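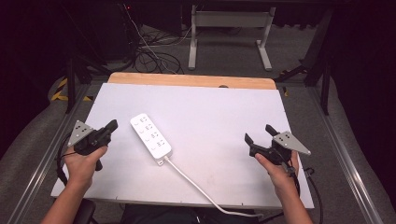

Ticket opened Jun 20, 2026. Product: Jastov handheld gripper pair, trial kit.

So my left gripper keeps dropping out of tracking, and I could use a hand before our trial runs out! The right one has been great from day one. The left one is fine for the first 40 seconds or so of a take, then the Zidirora software flags it as lost and I have to start over. I've been doing the power strip task from your starter list, five outlets, strip laid at an angle on the white board, and both marker plates are out to the sides of the grippers the way the setup guide wants them.

What I've tried so far: wiped down both marker plates, restarted everything (twice), swapped the two cables at the hub. The swap changed nothing, the left one still quit, so I'm guessing it's not the cable. I also went back to firmware 8 and got the same thing.

Update: loosened the left plate and tightened it back up, and got two full takes before it dropped again. Better, I think? Could you send me a spare plate, or tell me how tight that screw should be? Log is attached, the errors start at line 200.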